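Up before six again, and the kitchen still smelled of the garlic I minced last night. I can't say I mind! January is pickling month in this house, and I finally got the cabbage salted, two big heads of it, quartered and packed down in the blue tub with a plate on top.

Salamatu called while I was rinsing and we got onto fish sauce (we always do). She swears by the stuff from Rocha, the little import store, and I've been loyal to the Jimby one for years, mostly out of habit. She's dropping off a bottle so I can try it in half the batch.

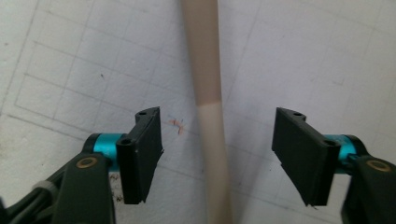 Anyway, I used 200 grams of salt, a bit less than last year, when everything came out so briny that even Stavros wouldn't finish his – and that man puts olives on toast. The leaves bend without snapping now, so I think I got it right. Radish and scallions are cut, and the rice paste is cooling on the back step with a lid on it.

Tomorrow I mix. I need more ginger and a new pair of rubber gloves, the old ones split at the thumb. The jars are in the drying rack.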